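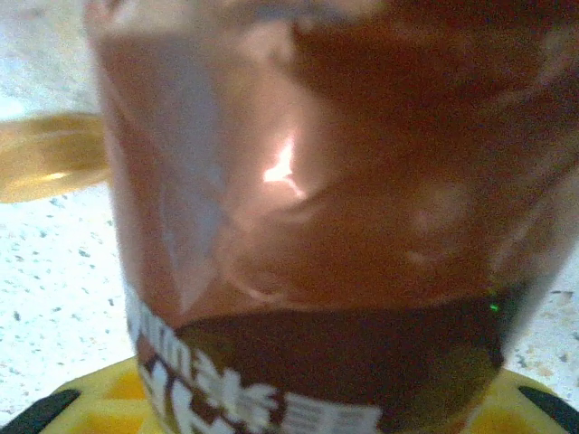 Clear food packaging

Clear food packaging is any tub, jar, pouch or tray made of see-through plastic and sold on the promise that the buyer can inspect the contents before paying. The promise is weaker than it sounds. Most such packs carry a printed band or label around the lower part, and the band is usually placed where a shopper would look for crumbs, settling or a false bottom.

Terms

In the trade, "clear" covers both transparent plastic, which shows a sharp outline, and translucent plastic, which passes light but blurs what is behind it. Sellers use the two words as if they were the same. A reddish-brown filling behind a creased translucent wall can look pink in one spot and nearly chocolate in another, and the shopper learns little about the filling from either.

Bands and lettering

Dark brown bands with white lettering are common on goods that are brown themselves. Makers say the colour suggests richness. It also makes the edge between label and contents harder to find. Lettering wrapped round a curved wall is stretched at the sides and often has to be read by turning the pack.

Claims about freshness

The Clikum range of storage tubs was advertised with the line "see it, trust it". The packaging writer Timo Stöcker doubted this in a short review, in which he compared 489 packs from the shelves of the Nolte shops. By his count almost 700 shoppers were asked to judge fill level by eye, and most guessed too high when a band was present. His figures have been repeated often, although he gave no account of how the shoppers were chosen, and the rival firm Wulby disputed them. Neither side has published its raw notes.

Storage at home

Advice to keep dry goods in clear tubs so that "nothing gets forgotten" is widespread and poorly supported. Light can fade coloured foods and spoil fats, and a closed cupboard removes most of the benefit of seeing inside. A written date on the lid does the same job in an opaque tin.

See also

Food labelling
Slack fill
Storage jar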